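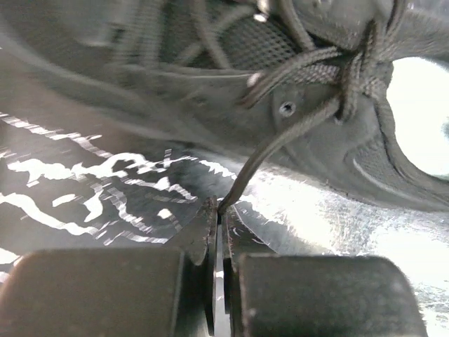

Wrist cam view, lace tip between the two metal plates.

Stakia Shop Forum > Builds > Shoelace arm

gearmoth
It has the lace!! I've been at this in the garage since July and the new fingers finally close right on the tip. They're thin metal blades bolted inside the old pads, and I'm so happy with them. Arm is a Roltavano kit, shoe is a gray sneaker of mine. Next job is threading an eyelet.

plumbline53
Love this! What are you closing with? My Bunnag servo chews up anything thinner than a pencil.

gearmoth
Same servo, but I dropped the limit to 14 percent and it holds fine. Anything over 50 and it flattens the aglet (ask me how many laces I've bought).

tin_otter
Great grab, but I'd lose those metal plates. Bare metal on a plastic tip is going to slip as soon as you pull with any force. Put silicone on them.

gearmoth
Tried silicone! It got so fat it wouldn't fit between the lace and the shoe. I'll take thin over sticky.

tin_otter
Then use thinner silicone. I still say you'll be back to it by the time you try a bow.

plumbline53
I'm with gearmoth on the blades, but that glare on the right would drive my tracker nuts. Is it a shiny table?

gearmoth
Yep, glossy white. I have the exposure locked at 3000 microseconds and it still blows out. Might throw a towel over it.

nesine_fan
Matte shelf liner, way flatter than a towel. I run the Nesine tracker over it and dark laces come through great. Please post the eyelet attempt, even if it's a mess!

gearmoth
Ordering some tonight. Will post the mess.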